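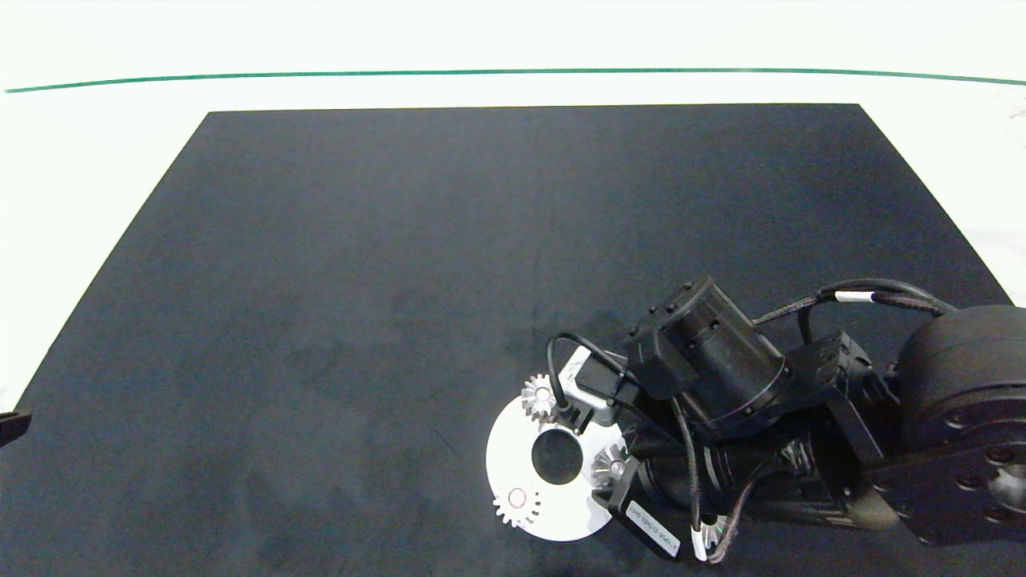 Skivivik 共享工坊 项目图集
Clekuta 桌面装配臂:锥齿轮与圆盘装配工位

发布日期:2024-08-08
栏目:工坊项目 / 机器人与自动化

Clekuta 是 Skivivik 共享工坊会员自主提出、由工坊机电组承担场地与工具保障的桌面机械臂项目。项目以小型锥齿轮的拾取、转移和定位为主要内容,在普通工作台上完成,不设专用围栏间,不使用工业级供料设备。本页面刊载该项目装配工位的现场图像及相关说明,供会员、预约访客和合作单位查阅。

项目自去年十二月立项,先后经历机械结构搭建、走线整理、夹爪修改和工位调试等阶段。截至本页发布时,工位记录簿登记的单次动作共计 1,412 条,包含成功、失败及中途人工停止的全部记录。记录簿原件存放于机电组资料柜,会员可在开放时段凭会员卡查阅,不外借。

图像说明

白色台面上铺有深色垫布,黑色机械臂自右侧伸入,浅灰色夹指位于白色圆盘上方。圆盘及其近旁可见小型银色锥齿轮共 4 枚。

一、工位与台面

工作台为工坊公共区的标准台,台面白色。机电组在台上加铺深炭灰色软垫,用途有两项:一是减轻小零件跌落时的弹跳,二是为金属零件提供较深的背景,便于操作人员辨认。软垫使用后表面会留下浅色擦痕和斑驳,属正常磨损,不影响工位使用。每次装配前应以粘尘滚筒清理垫面,不得用湿布擦拭。

软垫位置以台面上的标记为准。调试初期曾因垫布整体移位,造成当日示教点全部失准,机电组为此重新校点,耗时一个下午。此后规定,任何人移动软垫后均须在记录簿上注明,并通知下一时段的预约会员。

二、机械臂本体

机械臂采用关节电机与连接支架逐级串接的结构,关节外壳与支架均为黑色。底部安装板和法兰上的螺孔按统一规格加工,以便会员在不拆卸整臂的情况下更换末端部件。腕部较为紧凑,电机与支架层叠布置,拆装时应先断电,再由外侧向内侧依次松开固定螺钉。

支架第一版由会员在工坊铣床上自行加工,尺寸偏差集中在两侧安装孔的同轴度上,装配后关节转动时有轻微异响。第二版改由 Bradska 加工点代为完成,孔位一次加工到位,异响消除。第一版支架未作报废处理,现陈列于公共区入口的样件架,附有测量记录,供初学会员对照。

三、线缆

线缆选用编织护套,自腕部上方绕行后连至大关节,绕行段预留弯曲余量。余量过小时,腕部转至行程末端会拉紧接头;余量过大时,线缆又容易进入夹爪的工作范围。机电组经多次试装后确定了现行长度,并在线缆上加挂白色标签,标明编号。

请会员注意,标签不得撕除或移位。更换线缆后,应将旧标签内容抄录至新标签,并在设备卡上更新。上季度曾发生两条线缆编号互换的情况,通电前经复核发现,未造成损坏。自该次事件后,通电前复核改为两人共同签字。

四、夹爪

夹指为浅灰色,外形经过四轮修改。初版指尖较宽,夹取齿轮时容易同时碰到相邻零件;第二版收窄后刚度不足,闭合时指尖向外张开;第三版在背侧加筋,问题基本解决,但与圆盘外缘仍有干涉。现行版本在保留加筋的基础上缩短了指尖,由会员 Hsieh 小组提供图纸,图纸文件已存入工坊共享目录。

锥齿轮的夹取难点在于外形。齿面为锥面,夹指若压在齿上,闭合时零件会沿斜面滑出;若夹持位置过低,又会碰到垫面。项目组现行的做法是先使夹指下降至齿轮底缘附近,缓慢闭合,待零件停止转动后再抬起。抬起速度不宜过快,尤其是零件中心孔未对正时,应先放回垫面重新夹取。

夹爪闭合行程的上限设定为标称值的 77%。此数值由机电组在控制程序中锁定,会员如确需调整,应提交书面申请,写明零件、原因及拟用数值,经机电组值班人员确认后方可修改。

五、圆盘与锥齿轮

装配件由一只白色扁平圆盘和若干锥齿轮组成。圆盘中部开有较大的圆孔,齿轮沿圆盘周围布置。齿轮为银色小型锥齿轮,齿形细密,中心带有小孔。

训练时,零件的初始位置不作固定要求。项目组在前期试验中发现,零件始终摆放在相同位置时,动作记录看似稳定,一旦换人摆放即明显变差。现行规程要求操作人员在每组开始前重新摆放圆盘和齿轮,朝向也应有所变化,但不得将零件置于软垫以外。

每组连续进行 50 次动作,完成后停机休息,检查关节温度、指尖磨损和固定螺钉。一组用时约四十分钟,遇零件滚落或人工干预时相应延长。请预约会员按整组安排时段,避免在组内交接。

零件领用须登记。锥齿轮体积小,容易落入台缝或夹带在衣物中,归还时应当面清点。缺失零件由当日操作会员填写说明,工坊不作罚款,但补齐前该工位暂停预约。

六、已知问题

项目组将尚未解决的问题公开如下,欢迎会员提出处理意见。

其一,圆盘较轻,夹指触碰边缘时会在垫面上滑移。曾试用双面胶固定,效果稳定,但取下时带起垫面绒毛,现已停用。目前正在比较两种可拆式定位件,其中一种需要在台面开孔,尚待场地管理方批复。

其二,金属齿轮表面反光较强,下午西侧窗光直射时,操作人员在监看屏幕上难以分辨齿轮朝向。临时办法为放下遮光帘,并关闭工位正上方的灯管。

其三,腕部一侧的细线缆在特定姿态下会靠近夹指。控制程序中已限制该姿态,但手动模式下限制不生效,手动操作时应由第二人在旁观察。

其四,大关节安装板有一处螺孔的螺纹磨损,现以加长螺钉暂代。备件已订,到货后统一更换。更换前请勿对该处反复拆装。

七、使用与安全

使用本工位的会员须完成机电组的基础培训,并持有有效的上机记录。首次使用者应由已备案会员陪同完成一整组动作。机械臂通电期间,手部不得进入软垫范围;需调整零件时,应先按下停止按钮,待指示灯转换后再行操作。长发须束起,袖口须扣紧,不得佩戴手链和悬垂饰物。

工位旁不得放置饮品。工具使用后应归还墙面工具板原位,内六角扳手尤其不得遗留在台面上。发现异响、异味或关节发热异常时,应立即断电,在设备卡上注明时间和现象,并挂出停用牌。停用牌仅可由机电组摘除。

八、预约与参观

装配工位的预约通过会员系统办理,每名会员每周可预约一个时段,空闲时段可于当日现场补约。非会员参观应提前向前台登记,参观期间须留在黄色地线以外,经值班人员同意后可以拍照。拍摄时请关闭闪光灯,不得拍摄其他会员的图纸和屏幕内容。

学校及社团集体参观须另行提交人数和年龄段,工坊将根据场地情况安排讲解。讲解内容包括机械臂结构、夹爪修改过程和工位规程,不安排参观者自行操作设备。

九、图像使用

本页图像版权归 Skivivik 共享工坊所有。会员可在课程作业、项目报告和非营利展示中使用,并注明“Skivivik 共享工坊,Clekuta 项目”。商业用途、裁切后再发布以及用于产品宣传的,应事先取得工坊书面同意。

夹指图纸及支架样件的测量记录不在本页提供下载,会员可登录共享目录,在“机电组 / Clekuta / 夹爪”和“机电组 / Clekuta / 支架”下查找。目录中标有“作废”字样的文件仅供参考,请勿据此加工。

相关页面:机电组培训安排 | 工作台预约 | 样件架目录 | 零件领用登记办法

Skivivik 共享工坊 机电组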